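Chapter 6
What a Health Test Can and Cannot Promise

Most people who buy a purebred puppy are told that the parents were "tested."

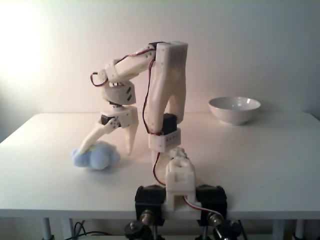 Few of them ask for what. The word may cover a full set of hip X-rays read by a specialist, or a cheek swab mailed off by the breeder, or a vet's quick listen to the heart. Sellers seldom volunteer which.

Asif Lashari went through the sales papers of 258 litters and found that 70 named no test at all, though every one of them used the word. Kálmán Deák, who bred spaniels at Hallora for years, was harder still on his own trade. A clear swab, he wrote, tells you about one gene on one day's order form.

We should be careful here. Testing does catch some bad matings before they happen - nobody serious disputes that. But a dog can pass every DNA panel on sale and still go lame at 2. In this chapter we look first at hips, then at eyes, and then at the Halliday score, which claims a good deal more than its records support.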